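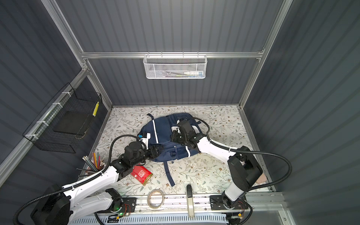
Dorin Husar在上一篇底下留言，说书包这种东西根本不用整理，小孩的书包本来就是个垃圾桶加图书馆，你今天理好，明天放学回来又是老样子，省省力气吧。

我看了以后第一反应是同意。第二反应是，既然同意，我为什么又花了一个晚上在弄书包。

事情要从Cutodell说起。估计看这个博客的人多少都刷到过，就是那套“书包分区法”，讲究什么重心、什么频次、什么动线。一个书包也有动线。我们家长群里从暑假一开始就有人转，转的人还要加一句“亲测有效”，问她测了多久，说刚下单。配套还有一组内袋，五颜六色的，卖得不便宜，200块一组，你得先把东西装进内袋，再把内袋装进书包，然后孩子上课要拿支笔，先开书包，再开内袋，再开铅笔盒。三道拉链。我女儿拿支笔的耐心大概只够开一道半。

所以我没买。我先把它那份免费的说明打印出来看了一遍，一共25页，前面好多页在讲为什么现在的孩子书包乱，讲到专注力，讲到人生规划，真正讲怎么放东西的只有后面一点点。我对这种比例一向很警惕。菜谱要是先写半本做饭的意义，那道菜多半不怎么样。

不过开学是真的要开学了。我把动手的日子定在8月14日，离报到还有一阵子，万一缺什么来得及买。去年就是拖到前一天晚上，文具店里剩下的尺子全是带亮片的。

先说书包本身。深蓝色的，去年买的，当时挑它就为了两件事：前面有白色的反光条，冬天放学早早天黑，走在路边我能放心点；再一个是颜色深，耐脏。店员那时候还讲了一大堆护脊、减负、空气循环，我一句没记住。现在回头看，反光条确实有用，颜色也确实耐脏，护脊我没有办法判断，脊椎又不会写评价。

清空书包之前，我强烈建议铺点什么在下面。我拿的是一块奶白底带叶子和小花的垫子，图案碎，掉点渣看不出来，看不出来就等于没有，这个道理我在厨房里也用了很多年。铺好以后书包平放，先不急着拉拉链，先捏一捏前袋。前袋捏着硬的，多半是石头或者瓶盖。我女儿上学期有一阵子收集瓶盖，后来说不收集了，但瓶盖没有得到通知。

掏出来的东西我就不一一写了，写出来像是在告状。只讲一个：有一张通知单，写着请家长务必于四月某日前签字交回。已经八月了。学校也没来催过，可见“务必”这两个字也可以打个折扣看。

掏空以后书包要不要洗，说法很多。Cutodell说每学期必须整包浸泡，我不敢，带硬背板的东西泡了以后什么时候能干透，它那份说明里只字不提。我是用湿布把里面擦了一遍，夹层缝里用旧牙刷刷，肩带贴着脖子那一段抹一点肥皂再擦掉，挂在阳台上吹。至于有没有比浸泡干净，我没做过对比，反正闻起来没味道了。底下角落里的铅笔屑最难弄，吸尘器的扁嘴伸不进去，最后是把包翻过来拍出来的。翻过来拍。这么简单的一招，25页里居然没有。
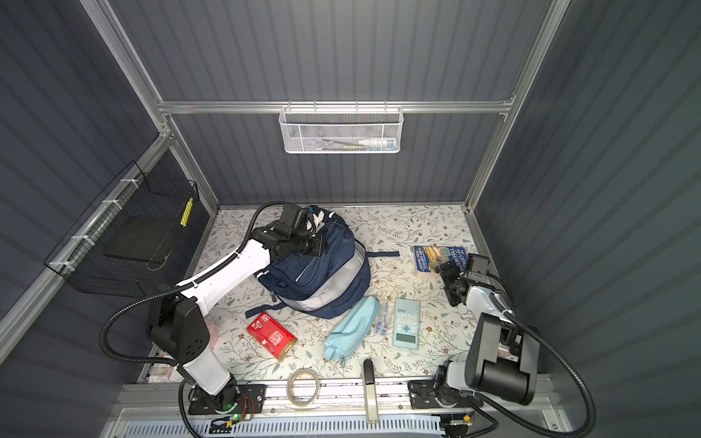 我对“挂起来”这个办法，态度是摇摆的。Carleen Quinlan大力推荐，说凡是每天要用又老找不着的小东西，一律上墙，眼睛看得见手就拿得到。我以前很不以为然，因为墙上挂满东西的人家我去过，看得见是看得见，看见的全是灰。后来试了一下，挂篮这东西得分深浅。白色那个铁丝网篮挂在后面的横杆上，里面横着一支白蓝相间的管子或者瓶子，再就是些细细长长的小东西，隔着网眼大致能看个明白，要拿什么伸手就是，这个我认。左边墙上拿白色扎带绑着的黑篮子就不一样了，又深，颜色又暗，看上去空空的，我到现在也没想好该给它派什么用场。深的篮子有个毛病，东西一进去就沉底，过一个月你会以为自己从来没买过。浅的反而逼着你少放。

扎带我倒是要说句好话。之前买过Gimley的无痕挂钩，广告上说承重如何如何，挂了个空篮子，半夜掉下来，把我吓得从床上坐起来。退货的时候客服问我墙面有没有用酒精擦过，我说擦过，问我有没有静置，我说静置了，问我环境湿度多少。到湿度我就知道这钱退不回来了。扎带没有这些问题，便宜，丑，勒紧了就是勒紧了。要挪位置剪掉再换一根。

回到书包。我把Cutodell的规矩挑着试了试，下面讲讲哪些我觉得站得住，哪些纯粹是为了卖内袋。

重的靠背放，这条站得住，也不用它来教，背过登山包的人都知道。课本和练习册贴着背板那一层，立着放，书脊朝下。它说书脊要朝上，方便翻找，我照做了，结果书页边角全部戳在包底，一个礼拜就卷了。上学期用另一个旧包试的，所以今年直接书脊朝下。找书的时候是慢一点，可是我女儿找书从来都是全倒出来找，朝上朝下对她没有区别。

按颜色分科，站不住。语文红，数学蓝，英语黄，说明里的图确实漂亮。可是课本封面是什么颜色又不归我管，包了书皮以后还要再贴标签，标签再掉，掉了的标签粘在别的书上，数学就变成了语文。去年班里有家长严格执行过，执行到十月。

“每日清空”，理论上站得住，实际上没有一个大人自己的包是每天清空的。我当晚翻了翻我自己的包，里面有两张超市小票，一个口罩，还有一颗化掉又凝固的糖。我没有立场要求一个小学生。后来我们家改成每周清一次，在周末，谁想起来谁清。到目前为止想起来的都是我。

称重这条我本来最不信，反倒是最后留下来的。说明里建议把铅笔盒连同所有文具单独称一下，我觉得无聊，但厨房秤就在手边。一称，413克。一个铅笔盒！我不知道别人家的多重，也不想去知道，我只是没料到天天让她背着一包差不多等于几个苹果的东西，里面还有一半是没水的笔。于是逐支试写，写不出来的扔，写得断断续续的也扔，她在旁边一支一支求情，说这支虽然没水但是笔帽好看。最后笔帽留下，笔扔掉。我知道我输了，笔帽也有重量。
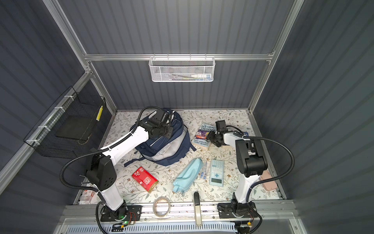
书包、淡蓝色布铅笔盒、蓝笔、计算器，还有那本The 143-Storey Treehouse。

讲讲摊开这一步。我以前是边拿边装，装到最后总剩一样塞不进去，然后硬塞。今年改成全部摊在桌上，看着一堆东西再决定谁走谁留。好处是藏不住，坏处是看着心烦。

淡蓝的布铅笔盒，我是满意的。软的，塞得进缝里，掉地上不响。以前那个铁的一掉全班回头，老师在家长会上不点名地提过一次，我听得出来点的是谁。布的缺点是脏得快，还有就是圆规会从里面戳出来，所以圆规我拿块橡皮给它扎上。

笔是买的一小包蓝色的，透明塑料袋还没扔。要不要一口气把整包都放进去？我的意见是不要。放多少丢多少，这是我观察了几年的结论，跟放的总数成正比。放两支，丢一支，她会很紧张剩下的那支；放一整包，她压根不紧张，全丢光了也不跟你讲。剩下的放家里，丢了再领，领的时候要说清楚丢在哪儿。说不清楚也给，总不能不让写字，但过程要走一遍。

计算器我是有意见的。淡蓝色，有个加号形状的键特别大，她挑的。加号形的大键有没有道理？她说按起来爽。我问过学校，这个年级平时用不上，只有一个单元要用，但清单上写了，那就带。我怀疑写清单的人每年只改年份。我在Thampi上看到有人晒不同学校的开学清单，好几份里连错别字都一模一样，“固体胶”写成“固休胶”。所以清单这个东西，我的态度是照买，但不照背，买了放家里，老师哪天说要用了再带。

红的那个方铁盒，我争取过让它留在家里，争取失败。小孩对铁盒有一种执着，空的也要，说可以装东西，问装什么，说还没想好。和我那个黑篮子一个处境，我不好再说什么。铁盒太硬，塞书包里占地方，书都被它顶得斜着，最后谈成的条件是可以带到学校，放课桌里，不许天天背来背去。

透明胶带我拿出来了，放家里。她坚持说学校要用，我问用来干什么，她说粘东西。粘什么东西？坏掉的东西。什么坏了？还没坏。这种对话我们家一天要进行好几轮。

再就是那本树屋。书是Andy Griffiths和Terry Denton的，奶白加紫的封面，一本平装书说厚也不算薄，放进书包就是实打实的分量。Cutodell的原则是“非当日必需物品一律不入包”，按这个标准它第一个出局。可是我想了想，整个书包里她自己愿意翻开看的，恐怕也就是这本。把唯一愿意看的书拿掉，换进去一个用不上的计算器，这叫科学收纳？我不服。所以计算器留家里，树屋进包，放在课本前面那一层。真要讲使用频次，它比数学练习册高多了。

有人可能要说课间看闲书影响休息。我看过她不看闲书的时候怎么休息的，在走廊里跑，跑到膝盖破皮。

装好以后让她背上走一圈。这一步说明里倒是有，还画了图，说肩带要调到书包底部在腰线上方多少多少。我调了半天，她一蹦就松了。现在的肩带扣都这样，蹦两下就滑下来，我把多出来的那截带子折起来用橡皮筋捆住，滑得慢一点。前面下方那个黑色塑料扣，她喜欢按着玩，一开一合咔嗒咔嗒，我提醒过她上课别按，估计没用。

说回Dorin Husar的留言。他讲的那个结果我信，今天理好，过几天又乱，这个我不跟他抬杠。但我注意到一件事，就是没水的笔扔掉以后，是不会自己长回来的。瓶盖会，没水的笔不会，起码要好几个月。所以清理这个动作还是有点效果，只是效果没有那些卖内袋的说得那么神，也用不着25页。从铺垫子到重新拉上拉链，中间吃了顿饭，吵了一小架，一个晚上也就过去了。

Carleen Quinlan后来又发消息问我，要不要跟她拼单买Vondov的那款升级挂篮，说是网眼更密，小东西不会漏。我问她现在那款漏吗，她说不漏。那为什么要买更密的？她说反正满减。我没有拼。

内袋我也没有买，先写在这里，免得下个月有人在我家看到了来问。如果真看到了，那就是孩子外婆买的，外婆什么都买，外婆还给她买过一个装橡皮的盒子，盒子比橡皮贵，盒子里面又有一个小格子，专门放橡皮屑。橡皮屑攒起来做什么用，我到今天都没问出来。

下一篇大概写包书皮。自粘的那种我已经贴废了一本，气泡从中间一路赶到边上，赶到边上又回来了。有谁是真的贴平过的，麻烦留言说一下，最好讲讲是用什么刮的，商家送的那块小刮板就不用推荐了，我有一抽屉。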